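洗面台の前で、機械はまだ迷う

文 Lingyun Lü

ロボットが家事をする日は近い、と私は十年前にも書いたことがあります。そのときの編集者はもう会社をやめましたが、私はまだ同じテーマを取材しています。12月、Rustwoodという小さな会社の実験室を訪ねました。駅からバスで12分、昔は家具の倉庫だった建物です。

床掃除とタオルたたみ

床の掃除は、もう機械に任せてもいい仕事だと思います。平らな場所を動き、物にぶつかったら向きを変える。わが家の掃除機も毎朝よく働いてくれます。

タオルをたたむ仕事は、これより一段むずかしいです。Rustwoodの二本腕の機械は、タオル一枚に46秒かかりました。角はきれいにそろっていました。しかし、私が自分のセーターを渡しますと、袖をさがしたまま止まってしまいました。技術者の方は少し恥ずかしそうに笑って、「袖は来年の課題です」と言いました。

工場の場合

工場のほうが進んでいるだろう、と多くの読者は想像するでしょう。それは半分だけ正しいです。部品箱を運ぶ仕事では、Skukgateの工場で機械が一日に533箱を動かしています。ところが、箱のふたを開けて中の袋を取り出す段階になると、今でも人が立っています。袋はやわらかく、形が毎回ちがうからです。

工場長のJääskeläinenさんは、機械を入れて後悔はないそうです。ただ、夜勤の人数は計画ほど減らなかった、と正直に話してくれました。

ふたを開けるという仕事

取材でいちばん長く話題になったのは、瓶のふたでした。片方の手で瓶を支え、もう片方の手の指でふたをつまみます。強すぎると瓶がすべり、弱すぎると指だけが回ります。人はその加減を、ほとんど考えないで決めています。

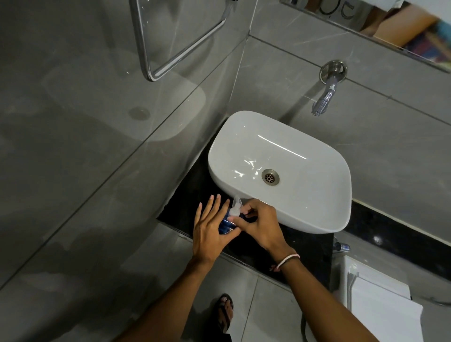

洗面所という場所

浴室や洗面所には、カメラを使う機械の苦手なものが集まっています。透明なガラスの仕切り、鏡、光る蛇口、つやのある陶器。透明なふたも輪郭が見えにくく、どこをつまむべきか計算がむずかしくなります。そのうえ、家の洗面所はせまいので、大きな腕は入りません。

Harnariという別の会社は、指先に圧力センサーを入れた手を開発しています。目でよく見えないなら、さわって確かめるという考え方です。同じ瓶で60回ためして、うまく開いたのは半分より少し多いくらいだったと聞きました。この数字を低いと感じるか、高いと感じるかは、人によって意見が分かれると思います。私は高いと感じました。

もし今、家庭用の機械を買うつもりの方がいらっしゃるなら、床だけを頼むことをおすすめします。タオルは、時間がかかっても待てる方なら楽しいかもしれません。瓶のふたについては、Harnariの次の試作品が春にできる予定なので、そのときにまた見に行く約束をしてあります。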